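Sandwich task, 130 episodes in: what would you vary next?

Forum: Home and Hobby Arms > Learning from demonstration

korkden_najwa
Started this in August and I'm completely hooked, so apologies for the length.
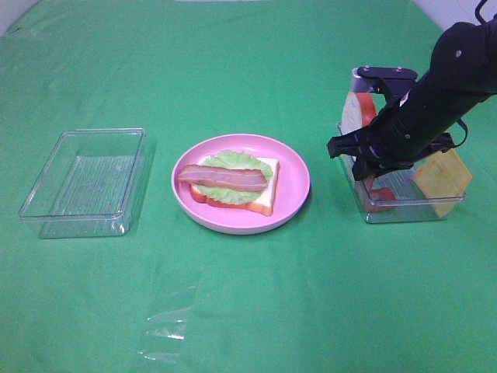 The task is toy sandwiches. One arm, two fingers, ingredients go from the tub to the plate in whatever order I've called for that episode, and I drive the whole thing by hand with a small leader arm on the desk beside me. Bread, tomato, lettuce, bacon, cheese, second slice of bread. I've got 130 good episodes saved and a separate folder of bad ones that I can't bring myself to delete.

The first policy I trained is already so much fun to watch! It goes for the bread with real confidence. Bacon is another matter. It's long and flat, and if you grab it near one end it swings round and lands across the plate at a silly angle, and then whatever comes next has to cope with that. I did plenty of episodes where I grabbed it badly myself, and the arm has learnt my bad habits very faithfully.

My question is what to spend the next lot of recording on. Options as I see them:

More of the same, just push the number up.
Move the tubs and plate about between episodes (so far they've stayed in one row, give or take a bit).
Start some episodes from half-built sandwiches.

I can manage 40 episodes in an evening before my hands go and I start getting sloppy. Opinions very welcome -- Najwa

zein_s
Lovely project. Option two, without question. If the plate has lived in the same place for 130 episodes then you've taught it where your plate lives. Slide it a hand's width to the left and run the policy and see what happens. I'd bet on it putting bread neatly down on the cloth.

tkhasawneh
I'd go the other way, Samer. She's still got a grasping problem with one ingredient. Moving everything about now means each awkward bacon grab gets spread thinner over more layouts. Fix the bacon first with the layout held still, then move things.

zein_s
But holding the layout still is how you end up with 600 episodes that all have to be thrown out! I did precisely that with a cup stacking set. Worked beautifully until I bumped the table.

tkhasawneh
Thrown out is a bit strong. I'd have kept those and mixed them in with newer ones.

korkden_najwa
Ran Samer's test last night. Plate moved left by a hand's width, ten tries. It found the plate in four of them, which is more than I expected, and the other six went exactly as he said, bread on the cloth. I laughed out loud at the first one. So there's something in option two.

mireille_h
Can I put in a word for option three? Half-built starts were the best thing I ever did for a stacking task. When you always begin from an empty plate, the late steps only ever get seen after your own tidy early steps. The policy makes a slightly wonky start and then it's somewhere you never showed it. Put the bread down crooked on purpose, lay the lettuce half off, and then drive from there. You get a lot of useful recovery for not much time, as the episodes are short.

Also, what do you do when you drop something? Do you stop and bin it?

korkden_najwa
I've been binning them, yes. Anything with a drop goes in the bad folder. There are 41 in there.

mireille_h
Oh, go and look through those! If you dropped the tomato, picked it up again and finished, that's a perfectly good episode and probably worth more than a clean one. The ones to leave out are where you gave up or reached in with your hand.

tkhasawneh
Careful with that one. A drop followed by a pick-up also shows the arm how to drop. I'd trim the front off and keep only the part from the moment you start going back for it.

mireille_h
That's fair for a small set, and trimming is easy enough if your tool lets you. I've left mine whole and never seen the arm start dropping things for the sake of it, but I had far more data than this.

dallow_ziad
Different question from the rest of you: do you write down the order you called for? I'm labelling a similar set and I found that half my notes said "sandwich" and nothing else. I now say the order aloud and type it in before I start, so "bread, tomato, lettuce, bacon" and so on. Much easier to sort later, and you can see which orders you've hardly done.

korkden_najwa
I write it down afterwards, Ziad, which I suspect is the wrong way round. I've just checked a few and one says bacon before lettuce when the recording plainly shows lettuce first. Right, typing it in beforehand from now on.

zein_s
On the bacon: where are you grabbing it when it goes well?

korkden_najwa
Near the middle, coming down slowly, fingers across the narrow way. When I do that it sits flat nearly every time. It's when I'm rushing that I take an end.

tkhasawneh
Then record a batch of only that. Slow, middle, same approach each time. Consistency from the driver is worth a lot.

korkden_najwa
OK, plan for this week, and thank you all, this has been brilliant. First evening is bacon only, grabbed in the middle, with the plate in a new spot every few episodes (a bit of Tamer, a bit of Samer). Second evening is half-built starts with crooked bread. And I'm going through the bad folder with a cup of tea tonight, trimming where I can.

zein_s
Move the tubs as well, not only the plate!

korkden_najwa
Yes yes, tubs too -- will post the numbers when the new policy has finished training.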